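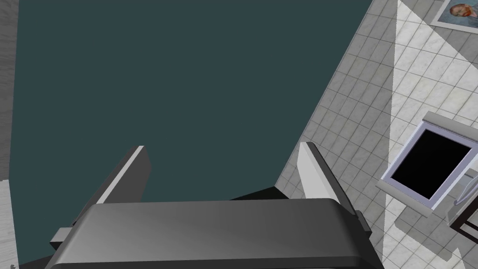
1/ What the new arm means for us on the packing side

Right, people keep asking me in the canteen so doing it as a thread. Long shift, typing fast, sorry.

2/ For anyone new here: I do returns and repacking at Plurnham. Framed prints, small furniture, bits of homeware. Sixteen years in September. Hands like old boots.

3/ We're getting arms on the benches from Dhillon. Before any of them touch a real box, the whole thing gets run on a computer first. Rendered room, rendered gripper, two fingers and a big flat dark surface to work over. There's even a Van Gogh-looking portrait in there, orange beard and all. Marble floor too. Our floor is painted concrete with a dent in it from the Trunia pallet incident.

4/ So my job for the last few weeks has been half packing, half sitting next to Solange Desjardins telling her what's wrong with the practice runs. She does the set-up. I do the moaning.

5/ Things I've moaned about so far. Grabbing frames by the corner. Putting things down flat when they want to go on edge. Coming in from straight above when there's tissue on top, you'd drag the tissue every time.

6/ She writes it all down. Fair play to her. First time in years anybody from upstairs has asked how I pick something up.

7/ Weird thing is I couldn't tell her at first. You just pick it up?? Had to stand at the bench and do it slowly and say it out loud like a cookery programme. Left hand under, thumb on the edge, tilt, other hand. Felt a right lemon.

8/ Now the bit you all want. Jobs.

9/ What we were told at the meeting: no one on days goes. Nights drops from two packers per bench to one packer and one arm, and the spare people move to inspection or goods in. Same rate for 3 months, then "reviewed". I wrote that word down and underlined it.

10/ I asked what reviewed means. Rosaire Gagnon said it means reviewed. He did look embarassed, to be fair to him.

11/ My honest view, the lifting I wont miss. My shoulder's been bad since the winter and if an arm wants to do the bottom shelf stuff all night it can have it.

12/ The talking I will miss. Two to a bench means somebody to talk to. One to a bench with a machine means the radio. Said this in the meeting and it went in the minutes as "noise levels". No. Not what I said.

13/ Also breaks. At the moment if I need the loo my bench mate covers. Who covers when it's me and the arm? Does it stop? Does it just carry on and pile up? Solange didn't know and said she'd find out, and she did come back to me the next day. It stops. Light goes amber. But the stop counts against the bench's numbers, so guess what, people will hold it in. Have raised that.

14/ Numbers. Site did 3969 repacks last month, all by hand. Target for the first month with arms is 3000, lower on purpose so we can learn it. Good. What comes after is not on any bit of paper I have seen.

15/ Training. Everyone on nights gets it, paid, in work time. If your manager tells you to do it at home on your phone, say no and come and find me.

16/ Ask for the bit where you learn to stop it and clear it yourself. The first version of the course had that down for team leaders only. Daft. You don't want to be stood there at 4 in the morning waiting for someone with a key.

17/ Somebody asked if the practice runs are recording us. No. It's a made-up room on a screen, there's no people in it. Cameras on the real benches is a different question and I've asked for the answer in writing. Haven't had it.

18/ Somebody else asked if I'm training my own replacement. Dunno. Thought about it a lot. If I don't tell them about the tissue they'll still put the arms in, and then it's me picking up torn tissue all night.

19/ The old Praltesari wrapping machine was meant to finish us all off as well. It's under a sheet by the fire door. Not saying this is the same. This one is a lot better than that thing ever was.

20/ Next meeting is at shift change so both lots can come. Bring questions, proper ones, write them down becuase you'll forget. I always do.

21/ Edit to post 9, it's inspection OR goods in and you get to put a preference. Form is in the rack by the clocking machine. Get it in early.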